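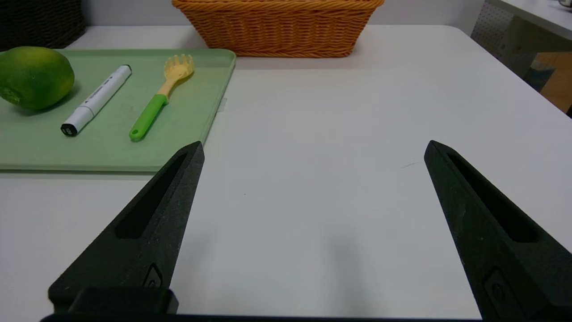

Drying Time of Water-Based Coatings on Shared Worktops
Project report, Surface Materials course, Kadness campus

1. Background

The study room worktops at Kadness are repainted every September. The rooms reopen once the paint is dry to the touch, and complaints about sticky surfaces follow in the first weeks of term. The project compared two water-based paints, Doton and Indus, under the same room conditions.

2. Method

Test panels were cut from one sheet of fiberboard, sanded and wiped down. Each paint was applied by roller to 12 panels. Half of the panels received one coat and the other half received two, with an overnight gap. Panels were stored flat on a rack in the Saengthong building with the windows closed.

Tackiness was checked by pressing a cotton pad onto the surface under a 5 kg weight, then lifting the pad and looking for fibers left behind. A panel passed when no fibers remained. Checks were made every morning before classes.

3. Results

Single-coat panels passed earlier than two-coat panels for both paints. The slowest Doton panel passed after 70 hours. The slowest Indus panel had two coats and passed after 197 hours. It had been stored on the lowest shelf, where air movement was weakest. Two Indus panels on the top shelf passed well before it.

4. Sources of error

Humidity was not logged at night. Film thickness was estimated from the weight of paint used, which ignores paint left in the roller. One Doton panel was scratched during handling and was left out of the results.

5. Further work

The test should be repeated with a fan running and with a thickness gauge. Shelf position should be rotated daily.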